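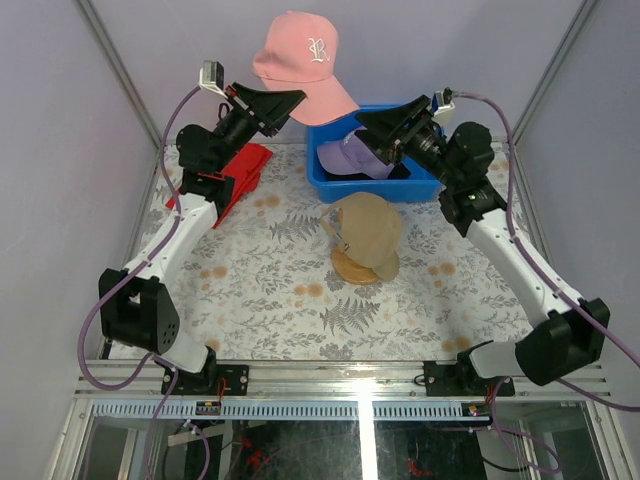
Can I use these order slips if I run a small food shop and don't know a thing about data?

Please do, that is who we had in mind when we typed them up. The slips come as one plain table that opens in any spreadsheet program, one line for each order, and the words in it are the words you would hear at a deli counter on any busy lunch hour.

Nepia Counter Slips: read me first
August, by Wiebke Görtz

What you are getting

Nepia is a collection of 2,000 handwritten order slips from 14 delis and sandwich counters in and near Grustudwood, typed out by hand and tidied up a little (only a little – we love the spelling of "provolone" in all its forms and have kept every one). There is also a second table, the menu list, with 800 items as they appeared on the boards and paper menus of those same shops, so that when a slip says "half Ital no on" you have some hope of working out what went in the bag.

The files

slips.csv holds the orders. It has 15 columns, and the ones you will want first are shop, hour, item_as_written, item_clean, size, bread and extras.
menu.csv holds the menu list, with the price on the board at the time.
shorthand.txt is a long and slightly rambling glossary of counter shorthand. Start there if you have never worked a lunch rush!

How the slips were typed

Radomir Ristić and I split the shops between us and then swapped, so each slip was read by two people. Where we disagreed we asked the shop, and where the shop couldn't say either, item_clean reads "unsure" and we left it alone. Grease spots took their share of words, I'm afraid, and those are marked with [spot].

The hour column is rounded down to the hour. An order taken at 12:50 shows up as 12, which makes noon look even busier than it was. Keep that in mind before you draw a chart and hire somebody.

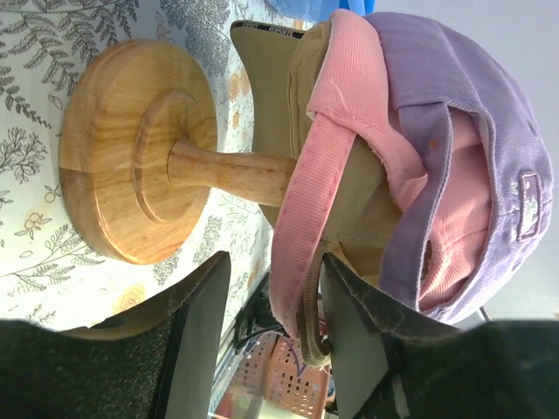

Caps on a wooden hat stand, over a white tablecloth.

What we left out

Customer names and phone numbers are gone from every slip. Catering trays are gone too, because one shop (Dadonden, bless them) wrote theirs up in a notebook with a system all its own, and we couldn't line it up with the rest. Coffee is in there when it was written down, but most counters just pour it and ring it up, so please don't use Nepia to guess how much coffee a deli sells.

Known rough spots

Bread is blank on plenty of lines. At Flunimlow a blank means a seeded roll; elsewhere it could mean anything. "Reg" is a size at some shops and a way of taking your coffee at others, and we have sorted those by eye. Prices in menu.csv are missing for salads sold by weight.

Using it

You may use and share both tables for anything you like, as long as you keep this file with them. If you fix something, send it along and we will put it in the next version with thanks.

Contact: Wiebke Görtz or Radomir Ristić, Nepia Counter Slips | © Nepia, Grustudwood | Back to top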